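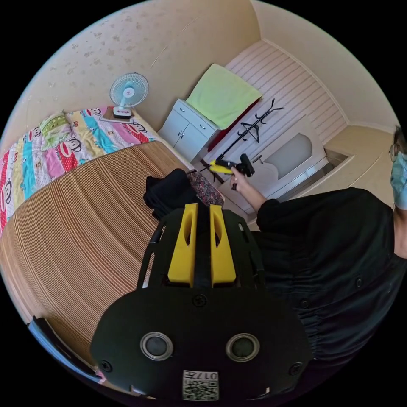

Bedding and linen: woven mats, folding and storage
Breathnach House residents' newsletter, March 2010

Woven sleeping mats are now in use in 11 of the rooms on the upper corridor, and several residents have asked how they should be looked after. The notes below apply to both bamboo and straw types. They were put together by Noreen Ní Mhurchú and Ruoxi Shi and replace the half-page sheet kept inside the linen room door.

A mat should be laid flat over the mattress with the smooth face up and the bound edges square to the bed. If it creeps during the night, a cotton sheet underneath will hold it better than safety pins, which split the strips. The standard single from Dutuvden is 115 cm wide and overhangs the narrower bed bases. Please don't trim it. Turn the overhang towards the wall side.

Wipe the mat once a week with a cloth wrung out in plain water, following the direction of the weave, then dry it with a second cloth. Bamboo will take a drop of washing-up liquid. Straw will not, and goes grey along the joins. Neither type goes in the washing machine or the bath. Stand the mat on its edge near an open window until both faces feel dry before putting anything back on it. Direct sun for a whole afternoon makes the strips brittle.

Folding clothes on the bed is fine and the mat makes a firm surface for it. Zips and hooks should be closed first, as they catch in the weave. Dark garments are best folded separately from printed ones, particularly in the first few washes. Long, narrow pieces in thin fabric should be held up by one end so the twist drops out, then laid down lengthways and folded in from both ends. Crumpled items that have sat in a basket overnight can be shaken out and smoothed by hand on the mat. Do not iron on it.
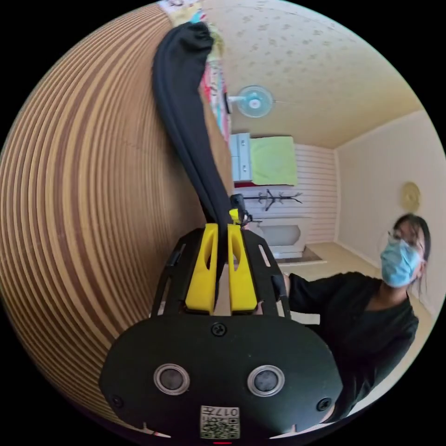

Patchwork quilts are to be folded in thirds and kept at the foot of the bed in the daytime. Wash at 40 unless the label gives a lower figure. The 60 degree programme is for plain white cotton only, and Leilani Ferreira has asked that this be repeated: two quilts came out in February with the backing shrunk and the panels puckered. Padded pieces need two cycles in the dryer with an hour between them.

Small fans may be used in any bedroom. The guard should be brushed weekly with the fan unplugged, and the blades wiped when dust shows along the leading edge. Keep loose fabric, towels and the corner of the quilt well clear of the guard. A fan used on a bed needs a flat, firm base under it and should be moved off before anyone lies down. Cables go along the wall side.

Towels hung over cabinets should be dry. Damp ones mark the paint on the tops and swell the drawer fronts, and two cabinets on the lower corridor have already been rubbed down and repainted for this reason. Coat racks will take damp things provided there is a gap between them and the panelling.

Replacement mats are ordered through Tiburcio Cuautle, who needs the room number, the width of the bed and whether bamboo or straw is wanted. The Brosero catalogue has a thicker bamboo mat that several people have asked for. It does not roll and will not fit the shelves in the linen room, so it can't be ordered for the time being. Old mats should be rolled, tied at both ends and left on the bottom shelf by Friday evening.

Corrections to these notes to Dymphna Mac Mathúna, by the end of the month if they are to go in the next issue.

You are receiving this newsletter because you are on the Breathnach House residents' list. Unsubscribe | Update your preferences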